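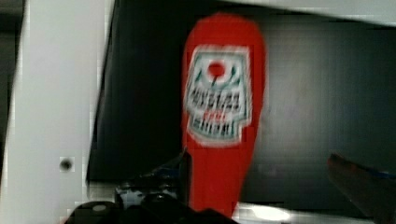 Krisztina Orbán got off the bus at Brulelora at twenty past six in the evening with one suitcase and the key her aunt had posted to her in March. The flat was over the old Szilágyi bakery. She had been there once, as a child, and remembered only the stairs.

There were more of them than she thought. On the second landing a man was sitting on a crate, peeling an orange.

"You're the niece," he said.

"Yes."

"She owed me 799."

Krisztina put the case down. "For what?"

"The boiler. I'm Vova. I fitted it, and she said she'd pay when the pension came."

"Did it come?"

"Every month." He held out a piece of the orange and she took it. It was sour.

The key stuck, and he had to lean on the door for her. Inside it smelled of soap. Her aunt's coat was on the hook and there was an envelope on the table with his name on it, the V gone over twice in biro. He counted the notes standing up, then counted them again.

"It's 20 short," he said.

She found her purse and gave him a note. He looked at it for a while – longer than he had looked at the others – and put it back on the table.

"The pilot light goes out when the wind's from the river," he said. "You hold the button down and wait."

Then he went to show her where the button was.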